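Frequently Asked Questions
Last updated Feb 13, 2019

I get a lot of the same emails about the phone case swap shelf, so I finally sat down and typed everything out in one place. If your question isn't covered, the contact form still works and I do read it (slowly).

What is the swap shelf?
It's a shelf in Girkby where you leave a phone case you're done with and take one you like better. I started it with a shoebox of my own old cases, and we now have more than 300 on hand. You don't have to leave one to take one, but please do if you've got one sitting in a drawer!

Where do I find it?
Inside the Bramum building, second door on the left past the stairs. The Pruvivby drop box is for leaving cases only – you can't pick one up there, and I'm sorry the old flyer said you could.

Does it cost anything?
Nope.

How do I know if a case will fit my phone?
Look at the camera cutout first. People always hold the case up to the phone and compare the outside, and I did that for years too, but two cases can be nearly the same size and have completely different holes. If your lenses don't line up with the opening, put it back and keep looking. After that, snap it on and try every button. If you have to really lean on the volume button, it's the wrong case.

I don't know what model I have. Can you help?
Usually, yes. Check the settings menu under "About" and send me whatever it says. A photo of the back of the phone helps too, preferably without a case on it (you would be surprised).

Do you clean the cases?
Every one of them. Warm water, a drop of dish soap and an old toothbrush for the corners, then I leave them on a towel overnight. Leather and fabric ones just get a wipe with a barely damp cloth. I don't use bleach, so please don't ask me to get a yellowed clear case white again. I've tried everything and they stay yellow.

How do you sort them?
By camera opening, then by size, and color doesn't come into it at all. I do the sorting on a plain light board so I can see the cutouts properly, with a long open tray next to me. The trays came from Edwards and they're meant for desk drawers, I think, but they hold cases standing on edge and you can flip through them like records. Each one has a number on the end, and tray 139 is the odds and ends if you like to dig. 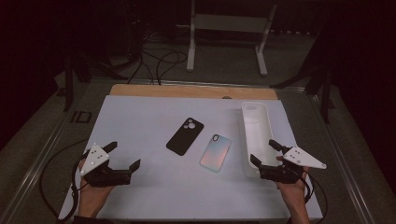

Two cases and a tray on the sorting board. Matte black with three lens openings, and a shimmery pink-lilac one with a small oval cutout.

Can I bring in a cracked case?
Please don't. A little scuffing is fine, and so are faded prints, but a cracked corner isn't going to protect anybody's phone.

What about chargers, screen protectors and so on?
Unopened screen protectors, yes. Chargers and cables, no – I have a whole bag of them already and no idea what half of them go to.

How long do you keep a case?
After 60 days without a taker it goes into the odds and ends tray. It can stay there as long as there's room.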